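Pap Robot Club > Member Guide > Verora Bench > Section 4: Setting Up the PC Service Task

4. Setting Up the PC Service Task

Welcome to the part of the guide most new members flip to first! The desktop task is a favorite at the Prarley challenge in July, and it goes much more smoothly if you give yourself a good 30 minutes to get the bench ready and don't rush through it.

4.1 Laying out the bench

1. Switch the Verora controller to HOLD and wait for the arms to settle.
2. Lay the computer on its side on the slotted table, side panel off, with the open interior facing up.
3. Put the gray fixture plate to the left of the case and seat the CPU in its recessed pocket, metal heat spreader showing. Please handle the chip by its edges only.
4. Raise the socket bracket all the way, then take a slow look over the whole layout before you go on. 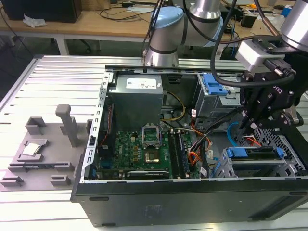
4.2 Working at the drive bay

Caution: Keep speed at or below 200 mm per second whenever the fingers are inside the case. Sheet metal is less forgiving than you might hope, and so are fingertips.

1. Load the Ollaveck program and choose DRIVE.
2. Bring the gripper in slowly toward the drive bay, keeping an eye on the data cable and the power leads (they do love to wander).
3. Stop as soon as the fingertip meets the edge of the bay, and save that point.

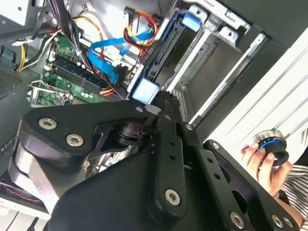
Figure 4-2. Fingertip at the edge of the drive bay, with the blue data cable close by.

Note: If the point looks a little off, back out and try again. Most teams save it several times before they're happy, and that's perfectly fine.

4.3 Checking the socket and cables

1. Move to the LOOK point and open the wrist view on your screen.
2. Find the bare socket and make sure its bracket and lever are still up.
3. Follow the black cable bundle along its length and see that nothing crosses your path to the drive latch. 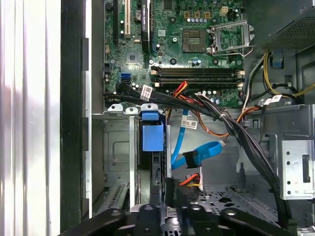 4.4 Saving your setup

1. Save the points under your team name and bench number.
2. Set the controller back to HOLD before you step away, even for a quick snack.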